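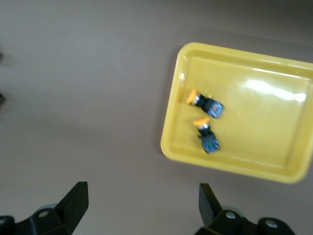
Greridano Community Boards > Home & Garden > Seed raising

Tomatoes from seed, am I too late?

lockwood_lou
Hi all, first proper go at a veggie patch since we moved down to Skakari. It's November and I still haven't got a single tomato in the ground. The nursery in Dallitz wants silly money for advanced seedlings and I've got a drawer full of seed packets my sister gave me, so I'm tempted to just sow the lot and see what happens. Is it too late? We get frosts until pretty late in spring and the block doesn't warm up till it's nearly summer. I've got a shallow yellow plastic tray I could start them in, plus a heap of egg cartons.

Wayne Naylor
Not too late at all. I'm up the hill from you and I've sown as late as the end of the month and still been giving tomatoes away. Cherry types only, mind. Forget the big beefsteaks, they'll still be green when the first frost knocks them over.

Skip the egg cartons. They go mouldy and dry out at the same time, don't ask me how.

pumpkinhead
Egg cartons are fine!! I've used them for years. You just have to pot up early, once they've got their first true leaves, and water from underneath. I reckon people leave them in too long and then blame the carton.

Wayne Naylor
I potted up early. Still mouldy.

Nima Ansari
I'd go the other way and buy four seedlings for an early crop, then sow seed for the rest. You don't need advanced ones, the little punnets do just as well once the soil's warm. I did a side by side two summers ago and the punnet ones caught up by Christmas.

Also Wayne, I've ripened a big variety from a November sowing. Against a north-facing brick wall, so a bit of a cheat, but it can be done.

lockwood_lou
Ooh, we do have a brick wall! It's got the hot water unit and the bins along it but I could shift the bins. How far out from the wall would you plant? And what are people using for seed raising mix? The bag I bought is basically bark.

Nima Ansari
Mine are 40 cm out, any closer and the soil stays bone dry under the eaves. For the mix I sieve ordinary potting mix and add a bit of sand. Takes ten minutes and it's miles cheaper.

pumpkinhead
Coir for me. One brick does the whole season. I sowed 270 seeds last year (yes I know, I have a problem) and used one and a half bricks.

daggy_dave
270 tomatoes?? Where do you live, a winery

pumpkinhead
Not all tomatoes lol. Lettuce, basil, a lot of zinnias. I sell them at the gate.

Wayne Naylor
Coir's got no food in it, so if you go that way give them a weak feed once they're up. And get some holes in that tray if it hasn't got any, or stand pots in it and use it for bottom watering, which is what I'd do.

lockwood_lou
Righto, pots in the tray it is, and I'll grab a couple of punnets next time I'm in Dallitz. Bins are already moved, hubby is thrilled. Does anyone stake at planting or wait?

Nima Ansari
At planting. I've speared too many roots doing it later.

daggy_dave
I never stake anything and it's a jungle out there by February. Still get tomatoes.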